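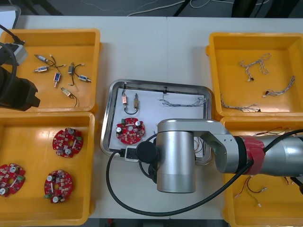
Small solenoids with thin lead wires in a yellow plastic tray.

Solenoid

A solenoid is a coil of wire that makes a magnetic field when electric current goes through it. In everyday technical language the same word is used for the complete part, in which the coil pulls or pushes a movable iron core, called the plunger. Solenoids of this type are found in door locks, washing machines, vending machines, car starters and water valves.

Principle of operation

When the current is switched on, the magnetic field becomes strong inside the coil and the plunger is pulled toward the center. When the current is switched off, the field falls away and a spring usually brings the plunger back to its first position. The distance which the plunger can travel is called the stroke. In most small solenoids the pulling force is weak at the beginning of the stroke and grows quickly near its end, when the air gap becomes small.

The strength of the field depends on the number of turns and on the current. A small coil can have nearly 2000 turns of very fine copper wire, covered with a thin layer of enamel so that the turns do not touch each other electrically.

Construction

The usual parts are the coil, the bobbin on which it is wound, the plunger, the return spring and the outer frame. The frame is made of soft iron or mild steel and gives the magnetic field an easy path around the coil. In an open frame solenoid the coil can be seen from the side. In a tubular solenoid it is closed inside a steel cylinder, which protects it better but makes repair difficult.

Stainless steel must be chosen with attention. Many common grades are almost not magnetic, and for this reason they are used for guide tubes, covers and brackets – the plunger itself needs a magnetic grade.
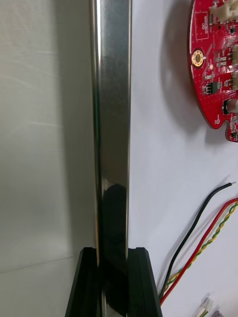
Stainless steel bar with a polished surface.

Types

Linear solenoids move the plunger in a straight line and can be of the pull type or the push type. Rotary solenoids change the movement into a turn of a limited angle. Latching solenoids contain a permanent magnet, which holds the plunger in place without current; they need only a short pulse to change position, and are preferred in equipment that works from batteries.

A solenoid valve joins a solenoid with a valve body for water, air or oil. The Clistus garden valve, for example, opens with one pulse and closes with another of opposite direction.

Heating and duty cycle

A coil under current becomes warm, and its resistance rises with the temperature. The duty cycle tells which part of the time the coil may stay switched on. A Dilon door lock solenoid with a duty cycle of 30 percent must rest for the larger part of each cycle. If this limit is not respected, the enamel can be damaged and the turns can make a short circuit.

Wiring
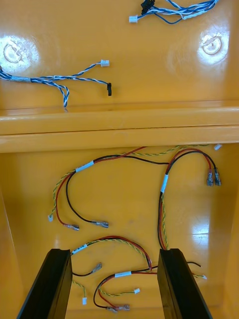

Most small solenoids have 2 lead wires. For a simple coil on direct current the order of the wires has no effect on the direction of the pull, but it is important for latching types and for parts with a built-in diode. The diode is placed across the coil because the field, when it falls, produces a short high voltage that can destroy a transistor or burn the contacts of a switch.

Wires should not be bent sharply where they leave the bobbin.

See also: Electromagnet, Relay, Solenoid valve, Inductor

Last edited 2020-10-25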